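Insulating the loft room, part four: the dormer cheeks

May 18, 2022

The dormer cheeks were left until last because they are the thinnest part of the roof and the most awkward to reach. The original build-up was slate hung on battens, felt, softwood boarding, a void of varying depth and then plasterboard. The void held a thin quilt that had slumped to the bottom third of each panel. In January the upper two thirds of the cheek were cold enough to collect condensation overnight, and the paint had started to lift along the joint with the sloping ceiling.

The studs are at 400 mm centres, more or less. They are 75 mm deep on the left cheek and slightly less on the right, where somebody has packed out the boarding with lath. I had two options: strip the slates and insulate from outside, or take down the plasterboard and work from the room. Scaffolding for the first would have cost more than everything else put together, so I took the board down.

Evaristo Donati drew the section for me and marked the dew point on it. The arrangement we settled on, from the outside in, is as follows. The existing slates, battens and felt stay. A 25 mm ventilated gap is kept behind the boarding with treated spacers. Rigid board fills the rest of the stud depth, cut tight and foamed at the edges. A second continuous layer crosses the face of the studs, with foil tape over every joint, and the new plasterboard is screwed through it into the timber. The finished wall comes forward by 40 mm or so, which meant a new window board and new architraves but left the window itself alone.

The cutting was slow. Very few of the bays are square, and a template is needed for each of the triangular ones at the front. I used a fine-toothed saw and a long straight edge, cut each piece 10 mm undersize and filled the gap with low-expansion foam. A friction fit sounds better on paper, but the studs are rough sawn and you cannot get rigid board to seal against them without some sort of filler. The foam was trimmed flush the following morning.

Ventilation took more thought than the insulation. The gap has to be open at both ends or it does nothing. At the bottom it connects to the main roof void through holes drilled in the sole plate, 16 mm in diameter and kept clear of the stud positions. At the top it runs into the flat roof of the dormer, which already had an over-fascia vent that had been painted shut. I cleared it and fitted insect mesh.
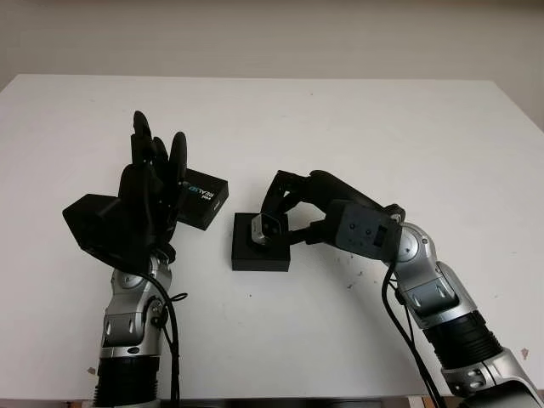 Kamol Limsakul wrote that he would not have drilled the sole plate at all, and would have notched the spacers at the foot so that air could pass in front of it. His own dormer was done that way and the plate kept its full section. I think he is right for a plate of ordinary width. Mine is wider than the studs and projects into the void, so there was no clear path in front of it. Had I been starting from bare timber I would have followed his method.

The vapour control layer is the foil face of the inner board. Taping it is dull work and the corners are the weak points. I wiped each joint down first, pressed the tape on with a wallpaper seam roller and then went round the perimeter with acrylic sealant where the board meets the window frame and the floor. The one cable in the right cheek now runs in a shallow service chase on the room side, so it does not pass through the foil except at the point where it leaves the floor, and that is sealed with a rubber grommet.

Plasterboard went up over a weekend. The skim coat is booked, and the architraves are primed and stacked in the hall. Still to do: the small triangle above the window head, the access hatch to the eaves, which has no insulation or draught seal of any kind, and the skirting on the left side. The hatch will get its own post once I have worked out the hinges.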